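Nikbridge Releases Tilell 2, a Teaching Package for Two-Arm Cells

Remote and hand-guided demonstrations now share one recording format

November – Nikbridge today released Tilell 2, the second version of its software for teaching two-arm robot cells by demonstration. The release lets an operator show a task either by moving the arms by hand or by driving them from a remote station, and it stores both kinds of demonstration in the same format. Customers running Tilell 1 can move existing recordings across with a converter included in the package.

The software was developed at the Nikbridge applications lab together with Zuslow, a contract assembly firm that has run the pre-release builds on its small-parts lines, and Marinho, which builds the remote stations.

In the first version, hand-guided and remote sessions were written to separate files with separate clocks. A customer who recorded part of a task one way and part of it the other had to align the two by eye. Tilell 2 puts arm positions, gripper openings, operator inputs and all camera streams on a single clock. Wrist and head views can be scrubbed together in the review window, and an operator can trim the start or end of a demonstration without losing sync between the views.

"Alignment was the most common support request we had, and it took up time on both sides," said Fermín Riquelme, product lead for Tilell at Nikbridge. "A demonstration is only useful if the gripper command and the view from the wrist belong to the same moment. In the old format they could be several video images apart, and the trained policy picked that up as a delay."

Reference task

Nikbridge ships Tilell 2 with a reference task that customers can set up on any flat table. It is colored-cube stacking with two arms: red at the bottom, green in the middle, yellow on top. Either arm may place a cube, and the other is expected to stay clear until it is needed.
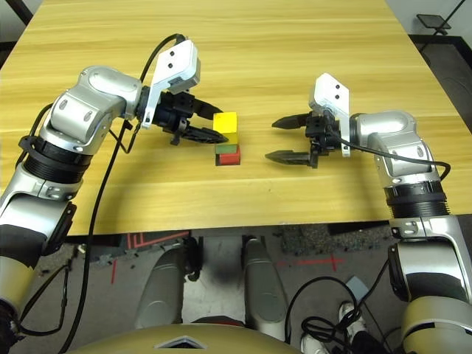

The task was chosen for what it demands of the person teaching it. Each cube has to be released without dragging the one below, and the free arm has to wait with its fingers open and out of the way. Small offsets between the cubes are accepted. The task definition sets a limit on how far a cube may overhang the one under it, and a demonstration that exceeds the limit is flagged for review and kept on disk until an operator decides.

The reference set supplied with the release holds 431 complete demonstrations. A further 2617 short segments cover single moves such as approach, grasp, release and retreat. Segments are labeled with the arm that performed them and with the teaching method used, so that customers can train on one method alone and compare.

"We wanted the segments to be plain," said Nour Karaki, who directed the recording work. "An operator hesitates above the green cube, backs off, comes in again. Those are in there. We removed sessions where an arm faulted or a camera stream dropped, and left the rest as recorded."

Karaki added that new operators tend to retreat too early after a release. The lab's training notes now ask them to open the gripper, hold still for a moment, and then withdraw along the line of the fingers.

Changes in Tilell 2

The following items are new or changed from the first version.

Single clock. All streams are stamped on arrival by the recorder. Customers with older camera hardware may need a firmware update before the recorder will accept it.

Handover between methods. An operator can begin a demonstration by hand guidance, pause, and finish it from the remote station. The recorder marks the point of handover. Arms hold position during the pause and do not accept motion commands until the new operator confirms.

Per-arm pause. One arm can be frozen while the other continues. In the first version a pause stopped both.

Gripper scaling. The remote station's trigger can be mapped to part of the gripper's travel, which gives finer control near the point of contact. The mapping is saved with the demonstration.

Wrist view in the operator display. The view from the gripper camera can be shown at full size during the approach, with the head view reduced to a corner. Operators at Zuslow asked for this after finding that the head view alone made it hard to judge the gap between the fingers and a cube on the table.

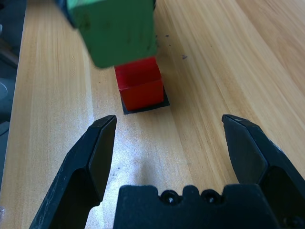 Results at Zuslow

Zuslow ran the pre-release builds with 30 operators, most of whom had no earlier experience with robot teaching. Each was given a short introduction and asked to record the reference task by both methods before moving on to production parts.

"Hand guidance was quicker to learn, and remote operation gave us cleaner recordings," said Ludivine Delorme, process engineer at Zuslow. "With hand guidance the operator's own arms get between the head camera and the parts. For two-arm work we now record mostly from the remote station and use hand guidance for the first rough pass."

Zuslow has since used the package to teach 49 production tasks, mainly tray loading and connector seating. Delorme said that tasks with soft or flexible parts remain difficult and are still done manually at the site.

Remote station

Marinho's remote station is supported from the first day of release. The station sends wrist pose and trigger position for each hand, and the operator display runs on its built-in screens. Hadi Issa, who leads integration at Marinho, said the main work had been on limits.

"If the operator's hands move faster than the arms are allowed to, the arms fall behind – and the operator needs to know that at once," Issa said. "The display now shows the lag for each arm, and the recorder writes it to the file."

Stations from other makers can be connected through the open input interface. Nikbridge does not certify them.

Availability

Tilell 2 is available now to customers with a current support agreement. The reference task, the demonstration set and the converter are included. New customers can request an evaluation license for one cell. A maintenance release with added checks for dropped camera streams is in preparation.

Press contact: Lama Darwish, Nikbridge Communications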